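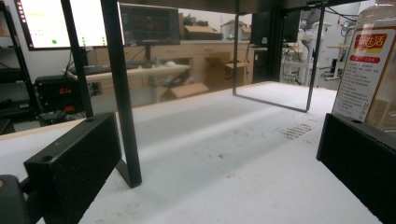 View between the two fingers of the hand-held gripper: white tabletop, black stand, bottle at the right.

# Judgate

Hand-held gripper recordings for checking whether a grasp-success score can be trusted

Maintained by Tatiana Gajdoš and Josée Desjardins, Pomurbridge

## Read this first

Judgate started as an attempt to reproduce a result we didn't believe. Several groups, us included, had been training a small network to watch gripper video and score each grasp from 0 to 1. The scores looked great on paper. We wanted to know what the network was looking at.

Our answer so far is that a good part of the score comes from the background. If you planned to use Judgate as proof that learned scoring works, please read the Results section before you cite us.

## What's in the set

- 2000 episodes, one attempt each, recorded with a hand-held two-finger gripper
- 41 objects, mostly bottles, boxes and small tools
- 3 rooms, with different tables, lighting and clutter
- A success label for every episode, given by a person who watched the full recording

Episodes are stored one per folder, with video, finger width over time and a small text file holding the label. Finger width is missing for part of the first room. The encoder cable was bad and we didn't catch it until July. Those folders have an empty width file, so check for that before you load everything in a loop.

## How labels were made

Tatiana labeled everything. Josée labeled a random slice again without seeing the first labels. They mostly agreed on clean lifts and clean misses. They disagreed a lot on slips, where the object leaves the table and then settles in the fingers at a new angle. We kept Tatiana's label in those cases and marked the episode "disputed". That is a weak fix. Report your numbers with and without the disputed episodes.

## Results

We trained the scorer on two rooms and tested on the third, for all three splits. Accuracy fell every time compared with a random split of the same data. Then we blacked out the gripper fingers and the object in the test video and ran it again. The scorer still beat chance by a margin we find embarrassing.

Possible reasons, none of them settled:

- Some objects were only recorded in one room, and some of those are easy to grasp
- Operators got better with practice, and the clutter on the desks changed as the weeks went on
- Failed attempts are shorter, and clip length leaks through the sampling step

We have tested the last one. Fixing clip length removes part of the effect and leaves the rest. The first two are still guesses.

The Mercado baseline, which uses finger width alone and no video, does nearly as well as the full network across rooms. It's a threshold and a timer. We would like somebody to beat it by a clear margin before more people build on video scoring.

## Not good for

Training a policy you plan to run on a real arm. Comparing grippers. Any claim about transparent objects, which are few here and badly spread across rooms.

## Known problems

- Desks, shelves and monitors are visible behind the table in many clips. We did not blur them. See Results.
- Object names were typed by hand and have spelling variants. Use the ID column.
- The random split file is kept only so older numbers can be checked. Don't report on it.

## Changes

v3: room-wise splits added, disputed flag added
v2: duplicate folders removed
v1: first upload

Related
Clilport: object masks for the Judgate clips
Mercado: finger-width baseline and scripts
Judgate room splits: notes on the held-out tests

Contact: Judgate maintainers, Pomurbridge | © Pomurbridge | Back to top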